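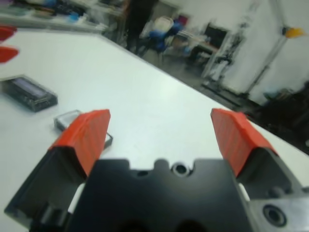 **Where can residents drop off old electronics this spring?**

At the Plusstead town workroom on Skatach Street, from 9 a.m. to 4 p.m. on the last two Saturdays of the month. Small items that fit on a tabletop are accepted free of charge. Televisions and large appliances are not.

PLUSSTEAD, 4/14/22 – The town will again take in unwanted small electronics at its workroom this month, with a longer list of accepted items and a bench where residents can have a device looked at before they decide to part with it.

The last collection was held in November and brought in 326 items, according to the public works office. Most were phones, chargers, calculators, clock radios and handheld devices with small displays. The office had planned for fewer, and the line reached the parking lot by midmorning on the first day.

"We had one table and it filled up fast," said Ansel Pruitt, who runs the collection for public works. "People brought things in grocery bags and we had to sort them right there while the next person waited."

This time there will be separate tables for intake, sorting and repair. Residents will hand over their items at the first table and can leave right away. Anyone who wants a device checked will get a numbered slip and wait by the repair bench.

The repair bench will be run by Eyerusalem Tamiru, owner of Xia Repair on Prorkau Avenue. She will check batteries, power cords, switches and displays. Simple jobs will be done on the spot if the part is on hand. There is no charge for the check, and parts will be sold at cost.

Tamiru said many of the devices she sees with a blank display have a dead battery or dirty contacts.

"Take the batteries out before you put something in a drawer for the winter," she said. "Leaking batteries do more harm than dropping it."

Batteries should be removed where possible and brought in a separate bag. Tape should be placed over the ends of lithium and 9-volt batteries. Swollen or leaking batteries should be left at home, and residents who have them should call public works to arrange a pickup.

The town asks that people erase personal information from phones and tablets before the visit. Staff will not do this at the tables. Devices that can't be turned on will be put in a locked bin and sent out for shredding.

Accepted items include phones, tablets, keyboards, cameras, remote controls, calculators, digital clocks, small radios, cables and power adapters. Printers are accepted for the first time. Microwaves, monitors, televisions, smoke alarms and light bulbs are not accepted.

There is a limit of 10 items per household. Cables do not count toward the limit. Businesses may not use the collection but can ask public works for a list of haulers.

The town has set aside $500 for bins and signs. Items in working order will be offered to the library and the senior center, and the rest will go to a recycler in Prorkau.

Parking is available behind the workroom. The Route 14 bus stops across the street.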